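Skosness Static Electricity Kit — README

Last updated 5/18/19

Hi, and thanks for downloading the file pack! I put this kit together for my own middle school classes, and it has grown a bit since January, so this page is my attempt to get everything written down in one spot. If you only read one section, read the one on humidity.

WHAT'S IN THE BOX

One kit serves a group of 3. You get two acrylic rods, one PVC pipe cut to length, a square of wool, a square of silk, a foil-leaf electroscope in a clear jar, a roll of sticky tape and a bag of pith balls on thread. The classroom crate (we call it the Dalluna crate, after the shelf label it came with) holds enough for 26 students plus spare thread — you will need the spare thread.

WHAT'S IN THE FILE PACK

readings.csv has 607 rows, one per trial. The columns are group, rod, cloth, strokes, leaf_angle, humidity and notes. The angle is in degrees, read by eye against the printed protractor card. Blank means the group skipped it, and zero means they looked and the leaf didn't move. Please don't mix those two up (I did, and had to redo all my charts).

protractor.pdf prints at full size. Turn off "fit to page" or your angles will be junk.

teacher_notes.txt is long and rambly. Sorry! The sticky tape lab is at the bottom and it's the best thing in there.

HUMIDITY

Over 40 percent, the wool gets lazy and kids start thinking they're doing it wrong. I run the heater in the room before class and keep the cloths in a zip bag. The Stestside groups worked in a damp basement room, and you can see it in their rows — lots of zeros, all real. I left them in.

KNOWN PROBLEMS

Group 3 swapped the wool and silk labels partway through, so I marked those rows "cloth?" in the notes column. The older electroscopes have a leaf that sticks to the stem. A gentle tap on the jar usually frees it. The Orozco edition of the student sheet still says "positive" for the PVC pipe in question four, which is wrong with wool. Cross it out until I get a new one posted.

CARE

Wipe the rods with a dry cloth, never soap. Hand lotion ruins everything, so have kids wash up and dry off well first. Store the electroscope upright with the lid on.

USING THE DATA

Use it for class, copy it, chop it up, make worksheets. If you publish something with it, just link back here. If you collect your own trials in the same format, I'd love to add them — keep the column names the same and tell me which cloth you bought! 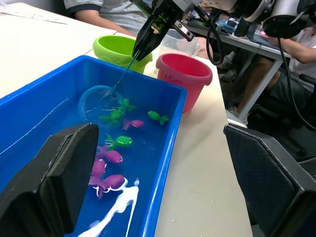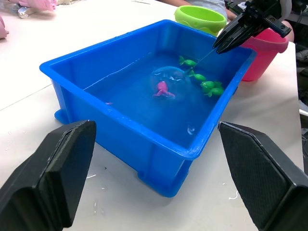

Toy fish in the blue water tub.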